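Housekeeping and Linen Assistant, Beso Guest House

Beso is a small guest house run by the Sarkar family. We are looking for a part-time assistant to start in March. The work is mostly beds, laundry and light mending.
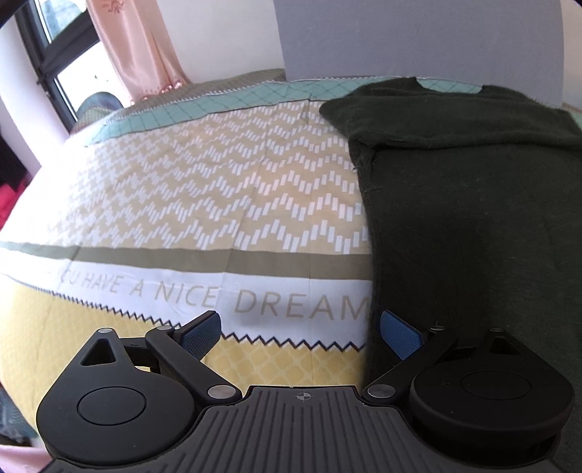

What you will do

Strip and make beds, wash and fold linen, and keep the supply closet in order. You will work with Habibur Patwary, who runs the laundry – he will train you for the first two weeks.

Guests often leave clothing behind. We log it, fold it and store it for six months.
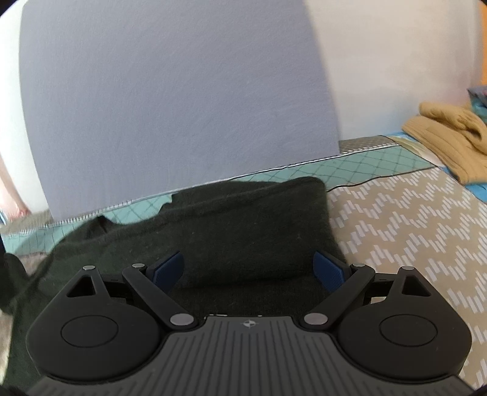

Hours are 22 a week, mornings only, with every other weekend off. Overtime is rare and always paid.

What we ask for

Hotel experience helps but is not required. You should be able to climb stairs and lift a full linen bag.

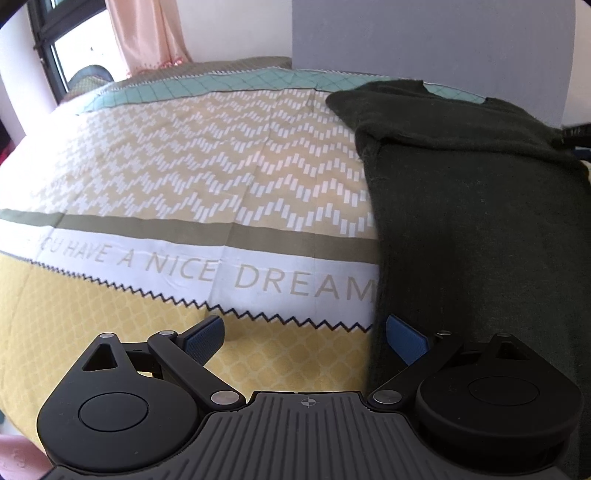

Meals are included on working days. Parking is free behind the building, and the bus stops at the corner.

Basic hand sewing is a plus. We patch what we can before buying new.

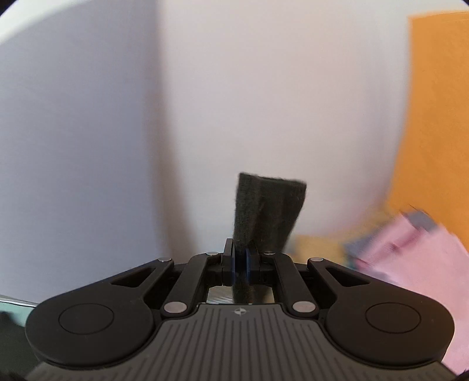
Dark gray felt

How to apply

Send a short letter and one reference to Debashish Akanda at the front desk by 21/12/2020. No résumé needed – just tell us where you have worked and when you can start.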